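1/ I pack and check at Grelov, on the end bench. In April they told us the drum station is getting an arm. A few people have asked me what that means day to day, so I'm writing it down while I remember it.

2/ At the moment there are three of us on that station per shift. One lifts the drums on, one checks the rims, one does labels and the count. After the change it'll be 2, and the third person moves over to returns. No job losses this year. That's in writing, I've read it.

3/ The lifting is the bit nobody will miss. A good shift is 265 drums and you feel it in your shoulders by the end. Jinfeng Duan has done it longer than any of us and she's already asked to be one of the people trained on the arm.

4/ Training is on the simulator first. Pusorent set it up on the PC in the upstairs office and we each get an hour at a time. You move the arm, open and close the gripper, and try to do it without hitting anything.

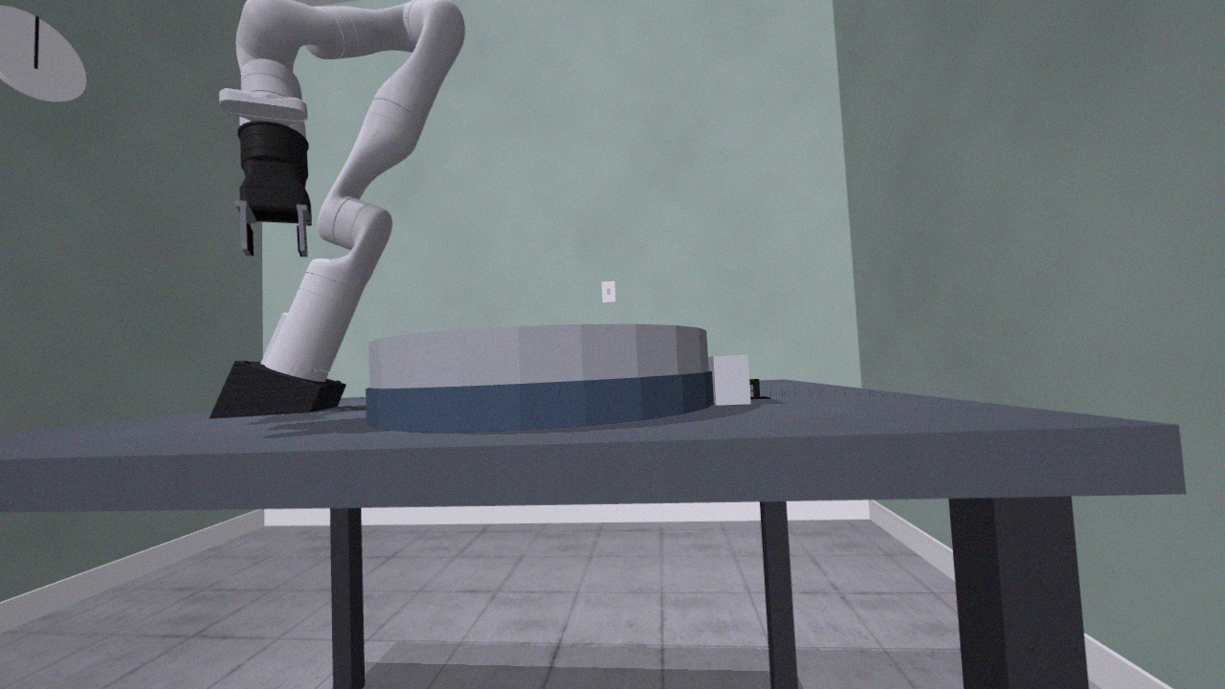 Sim bench, gripper open, drum in the middle of the table.

5/ I thought it would be like a game and it's slower than that. Most of my hour went on coming down at the right angle. The small white block next to the drum is easy to forget when you're watching the fingers.

6/ Sihan Cao runs the sessions. He told us the line speed will start at 201 a shift and stay there until we say we're happy with it. I asked who "we" was and he said the people on the bench. I've asked for that in writing too.

7/ What I'm less sure about is the breaks. Now, if someone needs five minutes, the other two cover. With two people and an arm, I don't know who stops it or whether stopping it gets logged against us. It's on the list for the next meeting.

8/ Pay: people on the arm go up one grade once they're signed off. People moving to returns stay where they are. That has caused more talk in the canteen than the arm itself, and I think it's a fair complaint.

9/ Someone asked if it's the same kit as the Skoranent site. Don't know, I've never been there. If you work there and have had yours a while, I'd like to hear how you sorted out breaks.

10/ My next hour on the sim is at 7.30 in the morning, before shift. Paid, before anyone asks.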